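욕실 정리하다가 하루가 다 갔다

어제부터 벼르던 욕실 청소를 드디어 했어요. 원래는 세면대 물때만 닦고 끝내려고 했는데, 수납장 문을 여는 순간 망했다 싶더라고요ㅋㅋ 샘플 로션에 호텔에서 들고 온 샴푸, 뚜껑 없는 치약까지 줄줄이 나오는데 이걸 다 왜 모아둔 건지. 유통기한 지난 선크림은 눈 딱 감고 버렸습니다.

제일 골치 아픈 건 역시 줄눈이었어요. 작년 11월에 이사 들어올 때부터 샤워기 아래쪽이 거뭇했는데 그냥 모른 척하고 살았거든요. 이번엔 과탄산소다를 미지근한 물에 개서 줄눈에 얹고 20분 두었다가 칫솔로 문질렀어요. 창문은 꼭 열고 하세요! 저는 처음에 깜빡하고 닫은 채로 시작했다가 뚜껑 여는 소리 듣고 같이 사는 언니가 뛰어와서 열어줬어요. 고무장갑도 필수고요.

결과는... 벽 쪽은 꽤 하얘졌고 바닥 구석은 아직 회색이에요. 여긴 곰팡이가 아니라 실리콘 자체가 변색된 것 같아서 아예 뜯고 다시 쏴야 하나 고민 중이에요. 실리콘 작업은 해본 적이 없어서 겁이 나네요. 혹시 혼자 해보신 분 있으면 댓글로 마스킹 테이프 뭐 쓰셨는지 좀 알려주세요.

배수구는 생각보다 쉬웠어요. 머리카락 걷어내고 트랩 분리해서 솔로 한 번 돌려주니까 물이 시원하게 내려가요. 트랩 끼울 때 방향을 잘못 맞춰서 네 번이나 다시 꼈다는 건 비밀로 하고 싶지만 이미 써버렸네요.

수건은 79개월째 쓰는 것도 있어서(선물 받은 날짜가 수놓아져 있어요) 이참에 걸레로 강등시켰어요. 새 수건은 Gralitz에서 네 장짜리 세트로 주문했는데, 회색이랑 베이지 사이에서 한참 망설이다 결국 베이지로 갔습니다. 택배 오면 한 번 빨고 나서 흡수력 후기 올릴게요. 욕실용 휴지통도 바꿀까 하고 크림색 원통형을 계속 눈여겨보는 중이에요. 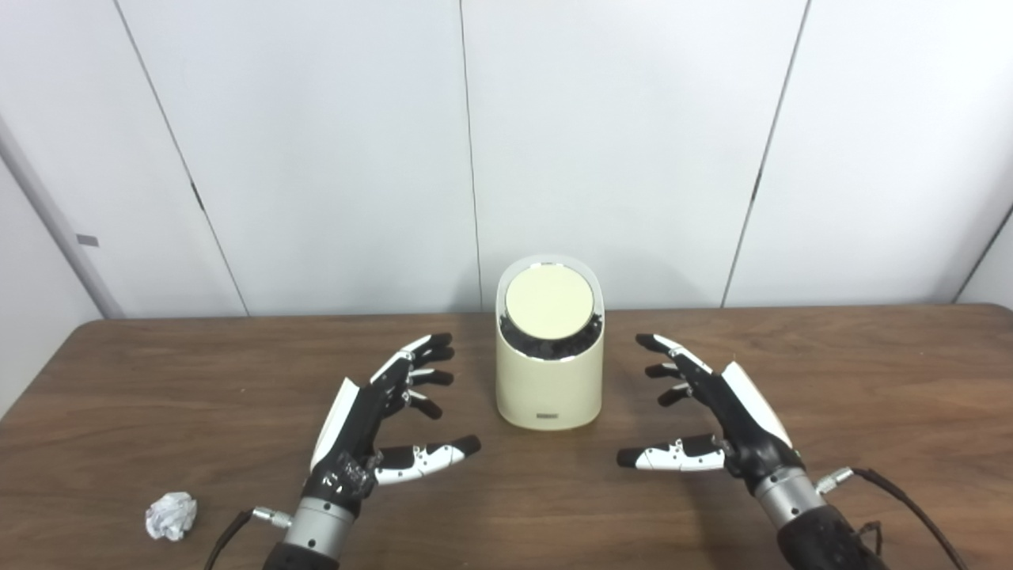 과탄산소다 물은 만들어 뒀다가 다음에 또 써도 되나요?
그때그때 쓸 만큼만 개서 쓰고 남은 건 버리세요. 밀폐 용기에 담아두면 가스가 차서 위험해요.

다음 주에는 세탁기 뒤쪽을 볼까 해요. 양말 한 짝이 거기 있을 거라고 믿고 있어요. 수납장에 넣을 칸막이는 Flasent 걸로 봐뒀는데, 우리 집 수납장이 안쪽으로 갈수록 좁아져서 사이즈부터 다시 재보고 살 거예요.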